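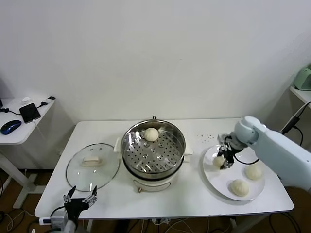 How long do steamed buns take to reheat?

Buns from the fridge need 6 minutes over water that is already boiling. Frozen buns go in straight from the freezer and need longer. Start checking them at the 12-minute mark by pressing the top of one gently with a clean finger. If the dough springs back and the middle feels soft all the way through, they are done. Buns with a meat filling should be cut open and checked in the center the first time you reheat a new kind, as fillings vary a lot from one maker to the next.

Do I need to thaw frozen buns first?

No. Thawed buns get sticky on the outside and tend to tear when you lift them. If a bag has already thawed in the fridge overnight, treat the buns as refrigerated and use them within 2 days. Don't put them back in the freezer.

How much water goes in the base?

For one round of refrigerated buns, 300 ml is enough in most small electric steamers. For frozen buns, or if you plan to steam two rounds back to back, fill closer to the maximum line. Check your own manual for that line. The water should never reach the bottom of the steaming tray. If it does, the buns sitting over the holes will soak it up and turn to paste underneath.

Hot or cold water to start?

Either works. Hot water from a kettle saves a few minutes. The times on this page all start when steam is coming up through the tray, so if you start with cold water and put the buns in right away, you'll need to add the heating time.

How many buns can I steam at once?

That depends on the size of the tray and the size of the buns. Leave two fingers of space between buns and the same between the buns and the wall of the pot. Dough swells as it heats. Buns that touch will stick together, and pulling them apart takes the skin off. For fist-sized buns in a small household pot, two or three is a comfortable load. If you need more for a family breakfast, do them in rounds and keep the finished ones under a dry cloth.

Do the buns need paper under them?

Already-cooked buns can sit directly on a metal tray if you lift them off within a minute or two of turning off the heat. Raw dough should always have paper or a cabbage leaf under it. We use squares of plain parchment, cut a little bigger than the bottom of the bun. Don't cover the whole tray with one sheet. The holes are there to let the steam up, and a solid sheet sends it all around the edge.

Some people brush the tray with a thin film of oil. That works too, though it leaves a slightly yellow ring on white buns.

Where should I put the lid while I'm loading the pot?

Beside the cooker, flat on the table, where you won't knock it with your elbow. Put it down on a dry surface. A hot glass lid set on a wet or very cold counter can crack. Keep the plate on the other side so you aren't reaching across the steam to get to it.
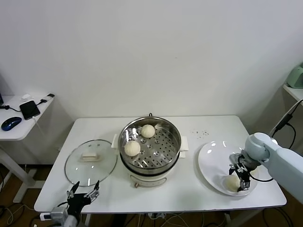 If you are right-handed, the plate goes on the right and the lid on the left. Left-handed cooks can swap them. On a narrow table, move the cooker back from the edge first – most spills happen when the pot is too close to the front and someone catches a handle.

What should I use to move the buns?

Tongs with flat or silicone tips are the best choice. Pick the bun up low on its sides, where the dough is firmer, and lift straight up. Pinching the top leaves marks and can open the pleats on a filled bun. Chopsticks are fine if you're used to them. A fork is not a good idea with filled buns, as the juice runs out through the holes.

Don't reach into a steaming pot with bare hands. Steam burns happen fast, and the metal wall gets as hot as the tray.

Why did my buns collapse and wrinkle?

The usual cause is opening the lid too quickly at the end. Turn off the heat, wait 2 minutes, then tilt the lid a little for a few seconds before taking it off. A bun that has been reheated more than once will also wrinkle, and so will one that sat in the pot too long. A few wrinkles don't affect the taste.

Why are the tops wet?

Water collects on the inside of a glass lid and drips. You can tie a thin cotton cloth over the lid, with the ends knotted up on top well away from the heat. When you take the lid off, turn it away from the buns so the drops run off to the side.

Can I use the microwave instead?

You can, with a damp paper towel over the bun, but the result goes hard as it cools. Eat it right away. For anything you plan to put on a table and leave for a while, steam it.

How long will reheated buns stay soft on the plate?

Left open, 18 minutes is as long as we'd let them sit. After that the skin dries out. Cover them with a dry cloth or an upturned bowl if people are coming to the table at different times. A plate that has been warmed first helps, and it also keeps the bottoms from getting soggy.

How do I clean the steaming tray?

Let it cool, then soak it in warm water so the dough stuck in the holes softens. A soft bottle brush gets through the holes from underneath. Avoid steel wool on polished pots. Wipe crumbs off the table before you put the pot away, as dried dough is harder to get off the next day.

For white mineral marks in the base, heat a little white vinegar and water, leave it until cool, and rinse twice.

Are these times right for Mohmand buns?

They were worked out using the plain and the red bean Mohmand buns we sell at the Dallcombe and Gukenville stores. Cledau mini buns are much smaller and only need 4 minutes from the fridge. The Cledau pork buns have their own times printed on the bag – follow those.

Can I bring back buns that arrived split?

Yes. Bring the bag and the receipt to either store, or keep the bag in the freezer and ask at the counter on your next visit. Split buns are safe to eat if they stayed frozen.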